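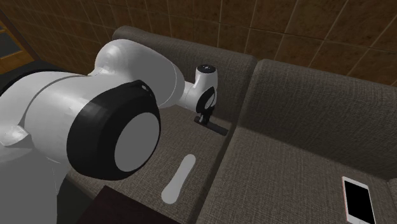
Sofa scene, notebook entry, May 2018

Picking up from where we left the living room task, and I want to get all of this down before I go home, because last time I trusted my memory and we lost most of a session to it. The club has three entries planned for the Drovcombe simulation round and the sofa one is mine to look after, so apologies to whoever reads this next for how much I go on about cushions.

Setup is the same as before. Arm coming in from the coffee table side, gripper pointing straight down, target is the dark flat object at the back of the left seat. The white oval one in front of it and the phone on the right seat are left where they are and the arm isn't supposed to disturb either. Scene file is saved on the club drive under Parton (the cleaned-up one, please don't edit the copy called Parton old, I keep it for comparing).

Ran the overnight batch with the Zulu controller. 600 attempts, start pose jittered a little each time, object pose jittered too. Results this morning:

92 failures in all
30 of those hit the backrest on the way down
13 pushed the white object
the rest closed on nothing, or closed and slipped

I'm really pleased with this! The backrest number is the one I had been dreading. The target sits so close to where the seat meets the back that the wrist has very little room, and bringing the gripper in level with the seat simply doesn't work from this side. Coming down from above the back of the cushion is slower but much kinder.

The slips bother me more. I went through a handful of them one step at a time with a cup of tea, and in most of them the fingers are the right way around but a touch too high, so they pinch the top edge of the object and it squirts out. I think our seat height is wrong. We treat the cushion as flat when we plan, and it slopes toward the back, so the error is worst exactly where the target is. Somebody mentioned this back in September and I wrote it in the margin and then did nothing about it. Sorry, whoever you were, you were right.

Things I tried this afternoon:

Lowered the final approach by a small fixed amount. Fewer slips in a short run, but now the fingertips press into the seat and the solver gets jumpy. Took it back out.

Read the seat height from the depth image right under the gripper. Much nicer. Only tested by hand so far, with the object in its usual place, so don't get excited yet.

Turned the wrist to match the angle of the object before descending, where before we turned it during the descent. Keeping this one — it looks calmer and I think it will help with the nudged white object too.

The fabric texture is still the fine crosshatch one. I had wondered about swapping it for something plainer to make the segmentation easier, but the Prurngate rules say the supplied materials have to stay, so we live with it. The dark object separates from the gray fine. The white one is even easier.

To do next:

Full overnight batch with the depth reading switched on, same seeds as last night so we can compare properly.
Log finger height at closing. Can't believe we don't already.
Move the target over to the right seat, near the phone, and see what falls apart.
Ask about the time limit, the rules page gives it in two places and they don't agree.

Left the machine in the corner running, please leave it on.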